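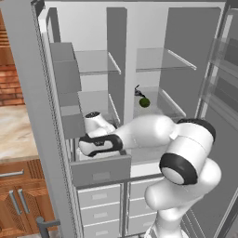
Paraschiva Toma wrote in after my last column to say that simulated examples are cheating, and that a robot brought up on them will fall to bits the first time it meets a sticky shelf. She'd sooner have 200 goes collected in a real kitchen than any number made on a computer.

I've a lot of sympathy with that, and I used to say much the same (rather loudly, in the pub, on a Saturday). But I've come round to thinking we argue about the wrong thing. Take a fridge drawer. In simulation you can put the arm's hand down into it as many times as you like, with the doors wide open and nothing to mop up, and the light is always lovely. The set I've been picking through, Okari, has 2,720 goes at fridge jobs, and 2,550 of them are marked as successes. Splendid! Except I'd really like more of the other 170. A learner that has only ever watched drawers go well has no idea what to do when one doesn't.

And then there's the stuff inside. My own fridge has half a cabbage, three mustards and something in foil I'm not ready to talk about. A simulated one might have a single green fruit on a shelf and acres of clean glass. That's fine for learning how a drawer moves - it's much less fine for learning how to reach past things, and reaching past things is most of what I do in there.

So here's where I'd spend the money. Make the easy examples by computer, by all means, but mess them up. Crowd the shelves, leave a door half shut, start the arm from an awkward spot. Then get people to collect real ones in 5 kitchens that don't look alike, and keep the fumbles in. I'd take a small pile of honest fumbles over another thousand tidy pulls, and I suspect Paraschiva would too, though she'll probably write in again to tell me I've got her wrong.

Recent columns
Brokeck and the trouble with perfect lighting
Who labels the failures?
A morning with the Szalai gripper data
Prakex, one year on
Why my dishwasher is harder than chess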